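Ackroyd open day, 19th June: simulation demo

torquelimit_41
Went to the Drostville site for the open day. Most of the floor was closed to visitors, so the main item was the kitchen simulation on the big screen. Each run was a mug task, 60 seconds maximum. They said 417 runs were logged before the visit.

prirnier_user
Which grasp? We tried handle grasps on our Prirnier setup and dropped them. Rim grasps were more repeatable.

torquelimit_41
Handle. Two flat fingers, mug held over the counter.

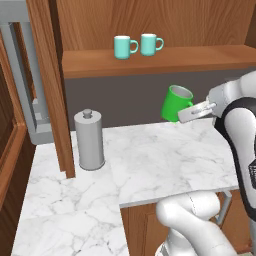
Green mug gripped by the handle, two teal mugs on the shelf.

deadband
A handle grasp leaves the mug free to rotate about the contact line. The tilt is visible there. I would not trust simulated friction for that.

prirnier_user
Agree on friction. Did they show contact forces?

torquelimit_41
No plots. I asked and was told July. I disagree on the tilt, though. A few degrees doesn't matter with an empty mug if the release height is low.

deadband
It matters when the base lands on one edge. Altero had the same problem at their demo and went to a slower descent.

torquelimit_41
Descent speed wasn't given. I'll email them and post the reply.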